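Sorting by the handful

At Skastell, a contract packer of snack boxes, the two-armed cells have moved the hard part of the job from the hands to the start of the shift

The mixed-box line at Skastell starts at 6 in the morning, and until last August it started with people. Bars came in from the makers in bulk cartons, were tipped out, sorted by flavour into shallow bins and then packed by hand into office snack boxes. Sorting took the most hours and paid the same as everything else.

The difficulty is variety. A conventional sorting machine wants one product in one orientation at a steady rate. Skastell handles 315 product lines, many of them in runs too short to justify a dedicated feeder. Wrappers change with the season. A bar that was a known shape in its winter film arrives in spring with a longer crimp at each end, and a vacuum cup that held it well no longer seals.

The company first tried a suction picker from Satent, an integrator that had fitted out its pallet wrapping. Rated speed was high. In practice the cups lost grip on creased film, and each lost bar stopped the belt. The unit was taken out after one season and its place on the floor was used for cartons.

Its replacement is slower and simpler. Each cell has a pair of arms fixed on opposite sides of a table, with a finger gripper on each. The control software, supplied by Balitz, isn't programmed with a path for every product. It is trained on recorded examples, in which a trained operator guides the arms through the task, bar after bar, until there is enough material to cover the usual run of positions. A new product group takes in the order of a few shifts of recording. A change of wrapper on a known bar can take less than one.

That recording is now a job. Of the people who used to sort, several have been retrained as what the site calls demonstrators. They set out the bars, guide the arms, mark each attempt as good or bad, and reset. Embla Bråten moved across from the sorting benches and now plans the recording sessions. Her main rule concerns layout. Bars placed in tidy rows give clean recordings and a poor result on the line, where nothing arrives in rows. She asks for overlaps, bars on a slant and bars against each other, and she wants bad attempts kept and labelled.

A full set for one product group is 1,000 attempts. Bråten considers the figure a habit inherited from the supplier and thinks a smaller set with more variation would do as well. Balitz has agreed to test this on the next group.

The physical load has changed in a measurable way. Sorters used to stand and reach across a bench for the whole shift, and the site's injury log was mostly shoulders and wrists. Demonstrators work in blocks of 60 minutes, then swap to packing or checking. Reports of shoulder strain have fallen. Reports of sore eyes and headaches, which used to be rare, have gone up, and the lighting over the cells has been changed once already.

Pay has been less straightforward. The demonstrator grade sits one step above sorter, but the step was only agreed after the first cells were running, and back pay for the trial period is still being argued over.

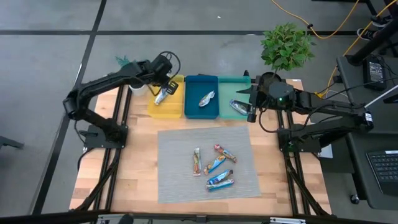

Tormod Sandberg writes that the slower pace is being judged against the wrong thing, that over a whole shift the old benches lost more time to missorted flavours than the cells lose to a fumbled grip, and that he would still like to see the demonstrators' names recorded against the sets they make, as a toolmaker's would be.

Names are a live question on the floor. The recordings are stored by product and date only. Management says this protects staff from being ranked by speed. Some of the demonstrators take Sandberg's side and would prefer to be credited, partly because a well-made set goes on being used long after the person who made it has moved to another line.

Halilović, the second site, will get 2 cells next. It has fewer product lines and longer runs, and its sorters have been offered the same retraining on the same terms, with the grade settled beforehand. Recording for the first group there will be done on Skastell's tables and copied over. Whether those sets hold up under Halilović's lighting, with daylight from one side for half the year, will be checked before any bench is removed.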